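Section 4. Recording and Reviewing Episodes for the Disposal Task

This section covers how to record, label and check episodes for the disposal task with the Lilex recording software. It assumes that both arms have been homed and that the head camera has passed the checks in Section 3. The same procedure was used to build the data set behind the results in Section 6, so please follow the order of the steps if you want your numbers to be comparable.

4.1 Before you start

1. Start the Lilex recorder and wait for the status line to read READY. On a cold start this can take up to 20 seconds.

2. Load the task file named disposal_two_arm. Do not use the older disposal_single file, which records only the right arm.

3. Check that the head camera view and both arm states show a moving time stamp. If one of them is frozen, stop the recorder and restart it. Reconnecting the cable while the recorder is running leaves a gap in the log.

4. Place the bin on the floor where both grippers can reach the opening. It does not need to be in the same spot for every episode. Move it between episodes so that the policy does not learn one fixed position.

5. Choose the items for the session. Use light packaging only: snack bags, wrappers, crumpled paper. Do not use glass, cans with cut edges, or anything that holds liquid.

CAUTION: Keep people out of reach of both arms whenever the arms are powered. The stop button must be in the hand of a second person, not the operator.

4.2 Recording an episode

1. Move both arms to the start pose and press Record.

2. Pick up the item with the nearer gripper. Close the gripper until the item is held, then stop. Closing further will crush soft packaging and hide the printed side from the camera.

3. Bring the item over the opening of the bin and release it.

4. Return both arms to the start pose and press Stop. The recorder saves the episode and gives it the next free number.

5. Enter one of the result codes: S for success, M for a miss, D for an item dropped on the way. Misses and drops are kept. They are left out of training but are used for the failure detector described in Section 7.

NOTE: If the operator loses the item and picks it up again in the same episode, enter D, even if the item ends up in the bin. Early sessions at the Fornwood site marked these as S and had to be relabeled by hand.

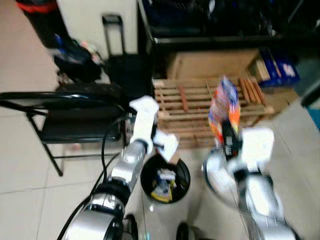 Phase labels are what the training method depends on most. Each episode is divided into reach, grasp, carry, release and return, and the two arms are labeled separately. An operator often moves one arm while the other waits, so a single label for the whole robot would be wrong for much of the episode. Label each arm by its own log and use the head camera view as a check. With the left gripper over the bin and the right one holding a snack bag off to the side, the arms call for separate decisions even though they share one view. The blur on the right arm is also common in this data. Do not discard a picture for blur alone as long as the item can be made out, since the policy will meet the same blur when it runs.

4.3 Labeling the phases

1. Open the episode in the review window and select an arm.

2. Run Auto Label. The software proposes phase boundaries from gripper opening and arm speed.

3. Step through each boundary. Move it if it is more than 2 camera pictures away from where the change takes place.

4. Check the start of the release phase with extra care. Auto Label tends to place it late when the item is thin and sticks to a finger.

5. Select the other arm and repeat. An arm that does nothing in the episode is labeled wait from start to end.

6. Press Accept. An accepted episode can be reopened, but the change is written to the log with your user name.

NOTE: Items already in the bin are not labeled. We tested a version with labels for bin contents and saw no gain in release accuracy.

4.4 Checking the set before training

The reference set contains 596 accepted episodes. Omar Harb set this size after comparing training runs on smaller parts of the set, and the curves are given in Section 6. Sets much smaller than this gave policies that reached the bin but released too early, with the item still over the rim.

1. Run Set Check from the Tools menu.

2. Read the arm balance. If one arm does nearly all the grasping, record more episodes with the other arm before going on.

3. Read the list of episodes with missing pictures. Remove any episode with a gap during grasp or release. A gap in the return phase can be left in.

4. Export the set. The Breathnach exporter writes one file per episode and an index. Keep the index in the same folder as the files.

5. Start training with the default of 1000 warm-up steps. The Usirham settings file uses the same value and can be loaded in place of the defaults.

CAUTION: Do not run a newly trained policy at full speed. Follow the reduced speed procedure in Section 5 for the first session, with the stop button held by a second person as in 4.1.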